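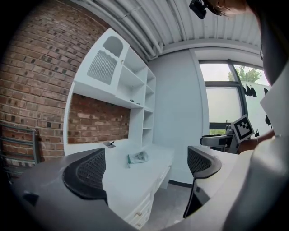 About us > Our school > Who we are

Waltance is a small language school in the town of Skerkham. We teach English, Danish and Icelandic to adults, and in the summer months also to young people from the age of fourteen. The school was opened by Signe Vigfúsdóttir and Gualtiero Donati, who met as students in the same evening course and were both unhappy with it. The class had 32 people in it and the teacher spoke almost the whole time. They decided that they wanted to make a school where the student speaks more than the teacher.

The first lessons were given in the back part of the Østergaard bookshop, after the shop was closed for the day. Gualtiero taught the beginners and Signe had everybody else. After two winters they rented the floor above, and this is still our address. The entrance is from the side street, and please use the lower bell, the upper one belongs to the dentist.

How we teach

A group at Waltance has never more than eight students. We meet two times in the week, in the evening, and each lesson is ninety minutes with a short pause for coffee. In the first half we work with a text or a recording. In the second half the books are closed and we talk. Many new students are afraid of this second half. We understand it very well, as all of our teachers have learned at least one language as grown persons, and we remember how it feels to look for a word which does not come.

We do not give marks. At the end of each course the teacher writes a letter to every student, usually one page, about what has become better and what should be practiced. Some students have kept all their letters from the beginning.

For those who need an official examination we have a preparation course which starts in September. We do not hold the examination ourselves, but we help with the registration and we can tell you which level is realistic.

Our teachers

Signe Vigfúsdóttir teaches Icelandic and is head of the school. Before this she was a translator of technical manuals and she still has strong opinions about commas.

Gualtiero Donati teaches English to beginners. He comes from Italy and learned English at the age of thirty, when he worked in a hotel kitchen.

Ragnheiður Lykkegaard is responsible for Danish at all levels. She grew up with both Danish and Icelandic at home and she leads also the pronunciation workshop on Monday evening, which is open to everybody.

Kári Gunnlaugsson teaches the summer groups and the conversation course for people who work in health care.

In the office you will meet Hrefna Grímsdóttir. She answers the telephone, makes the timetable and knows in which course there is still a place.

The library

Our students can borrow from the school library, which has now more than 700 books. The collection began with a gift of 400 novels from a retired teacher in Dunness, and the rest we have bought or received from students who moved away. You may keep a book for one month. Books with easy language have a yellow mark on the back.

Visit us

You are welcome to sit in a lesson one time without paying, before you decide. Write or call to Hrefna at least one day before, so the teacher knows that you come. The office is open from two in the afternoon until 20 minutes after the last lesson begins. In July we are closed for the regular evening courses, and only the summer groups are running.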